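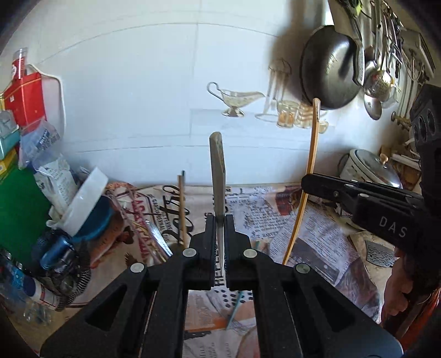

Grantee Reports

Print | E-mail

Mulenum Reading Room: progress report to the Lumenta fund, period ending February

The reading room has now been open for half of the grant term. You asked for a plain account of whether the evening sessions are bringing adults back to reading. My view is that the case hasn't been made yet, and I would be careful with the more cheerful numbers going round.

The attendance sheet shows 768 visits. That figure went into the Skitaleck newsletter as "768 readers", and it should be corrected. A visit is a signature at the door. The same person signing in every week counts each time, and so does anyone who comes in to use the copier. When I went through the names, 21 people had come often enough to be called regulars. I'd rather we reported that.

Book lending is harder to read. Loans rose after the new shelves went in, then slid back to where they were before. The large-print titles go out steadily. The business and self-help books, which took up a good part of the first order, mostly stay put. I argued against that order at the time and would not repeat it.

The Borkorico reading test was given at the start and again this winter. Scores went up. So few people sat it both times that I don't think the rise means much, and the second test was the shorter version. Please don't quote it.

Spending is on track apart from heating, which ran over by $2,000. We covered this by putting off the second catalog terminal. Opening hours were cut by 2 a week in the coldest stretch, and turnout didn't change, which makes me doubt we need the late slot at all.

For the rest of the term I propose to drop the late slot, move that money to large print, and give the full test again to everyone who took it at the start. If the regulars have not grown by then, I would not support a renewal on the present plan.

Print | E-mail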